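Simonico Publishes Results of Hand-Held Gripper Comparison

Redthorpe study examines jaw padding, camera placement and tracking for household handling tasks

REDTHORPE, 10/1/26 - Simonico, a developer of gripping tools for service automation, today released the results of a comparison of two hand-held gripper designs intended for recording household tasks. The work was carried out at the company's test facility in Redthorpe together with Engström, which supplied the jaw inserts, and covers 3000 recorded trials.

The comparison was designed to answer a practical question raised by customers of the company's Droma product line: how much of the difference between two recordings of the same task comes from the operator, and how much comes from the gripper itself. Both designs were used by the same operators, on the same tasks and with the same objects.

"Customers have asked us for a like-for-like comparison for a long time," said Fabian Thaler, head of product testing at Simonico. "A gripper that performs well on a bench fixture can be tiring to hold or awkward to turn, and that shows up in the recordings. We wanted figures from ordinary tasks done at an ordinary pace."

Scope of the Trials

The first design, designated Droma A, uses a smooth jaw insert. The second, Droma B, uses a textured insert with a softer backing. Each was tested on four groups of tasks: wiping tableware, moving small items across a table, folding cloth, and opening and closing appliance doors.

Operators worked with one gripper in each hand. A trial was counted as complete when the task had been finished without a dropped object and when the position of both grippers could be recovered for the full length of the recording. Trials that met the first condition but failed the second were logged separately, as they point to a tracking problem and say little about grip.

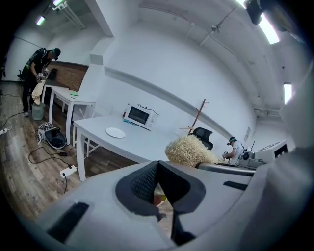
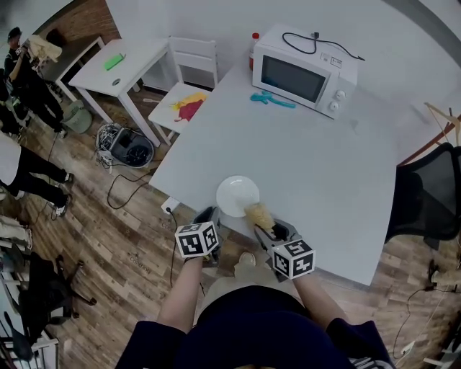

The test room in Redthorpe during the gripper comparison. The second picture shows a yellow sponge-like object held against the rim of a plate, with patterned marker cubes mounted on both grippers.

Results

The wiping tasks produced the clearest difference. Of 1000 wiping trials, divided equally between the designs, Droma B accounted for the larger share of completed recordings, and operators reported that they needed less squeezing force to keep hold of a soft object under side load. The smooth insert of Droma A released objects more cleanly and was preferred for placing small items.

Results for cloth folding were close, and Simonico does not consider the difference large enough to recommend one design over the other. In the appliance door tasks, both designs were slowed by the same difficulty: the outer corner of the housing met the door before the jaws had reached the handle. A narrower housing is now under review.

A total of 672 trials were set aside for tracking reasons. Most involved one marker cube passing in front of the other while the hands were crossed. The company found that turning the cube slightly outward on its mount reduced the problem, and the revised angle was adopted for the final 410 trials of the program.

Camera placement was examined at the same time. Recordings made from the gripper gave the best view of the contact between jaw and object, while recordings made from head height were more useful for judging the position of both hands together. Simonico recommends that customers use both views where storage and processing time allow.

"The insert is a small part, but it changes how a person holds the whole tool," said Ashraful Cassim, applications engineer at Engström. "We saw operators adjust their wrist angle within a few trials of changing over. That has to be allowed for when recordings from two designs are mixed."

Availability

The full report, including task instructions and the scoring sheet, is available to Droma customers on request. Both inserts fit the existing Droma housing and can be exchanged without tools. The revised cube mount will be supplied with new orders beginning in December, and current customers may order it separately.

A second round of trials covering the narrower housing is planned at the same site. Organizations wishing to propose additional household tasks may submit them in writing to the Simonico product testing office.

About Simonico

Simonico designs and tests gripping tools, mounts and recording accessories for service automation. Its Droma line is used by development teams working on household and light commercial tasks. The company operates its test facility in Redthorpe.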